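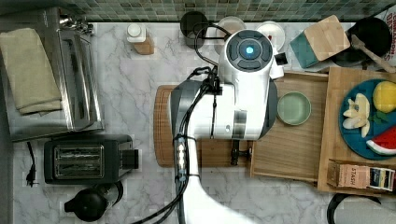
Firkach over the counter, its light on

"Hands on the wrist," said Lilian Temba. "Go slow and it'll follow you!"

Mutua Waweru guided the arm toward the handle – it felt so light!

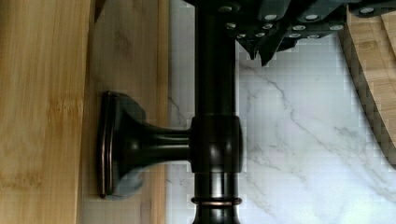 Second Lesson

"Now let it feel the pull," she said.

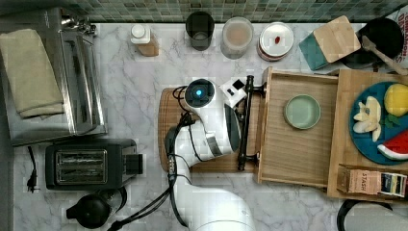 Mutua had never taught anyone anything, not even his little brother, and he was loving it. The small green dish sat in the open drawer like a prize. "Again!" he said.

By December they had 60 tries saved.

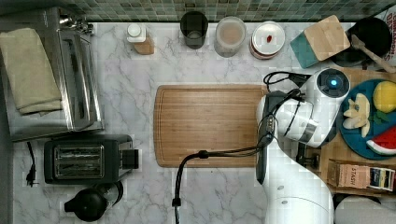

Firkach at the cutting board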